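Clearing and Resetting a Bed in a Small Room
By Bríd Carroll

A bed in a shared room collects things during the day. Clear it in the same order each time and the job stays short. These steps assume a fitted sheet that is staying on.

1. Pick up the soft things first. Take hold of a sweatshirt or towel by its gathered edge, lift it clear of the mattress and shake it out over the floor. Look for a seam to tell you which way it runs, then fold it or put it in the wash. 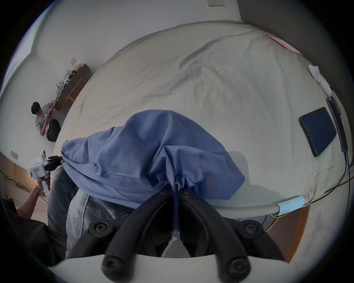

Jurgate Home Notes, No. 784

2. Unplug before you move anything. Phones and power banks often lie along the edge with their cables hanging down the side. Pull the plug, not the cord, and coil each cable loosely.

3. Gather the small items. Cards, paper sleeves, chargers – put them all in one tray. I use a shallow one from Nic Aodha. Check near the headboard, where flat things are easy to miss on a pale sheet.

4. Move it all to a desk or shelf. A desk fixed to the wall is handy in a narrow room, and a stool can go underneath it. Leave a clear space for the tray before you carry it over.
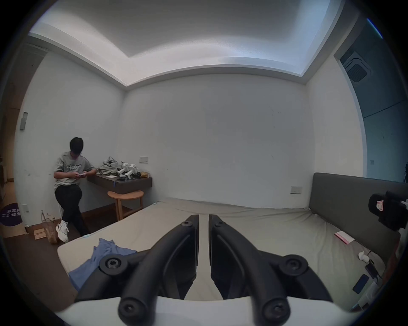
Page last changed: July 9, 2026

5. Smooth the sheet. Start in the middle and push the wrinkles out toward the sides with flat hands. If they come back, lift two corners, pull them tight and tuck them under again.

6. Replace the pillows and cover. Allow 5 minutes for the whole job, longer if the sheet needs changing.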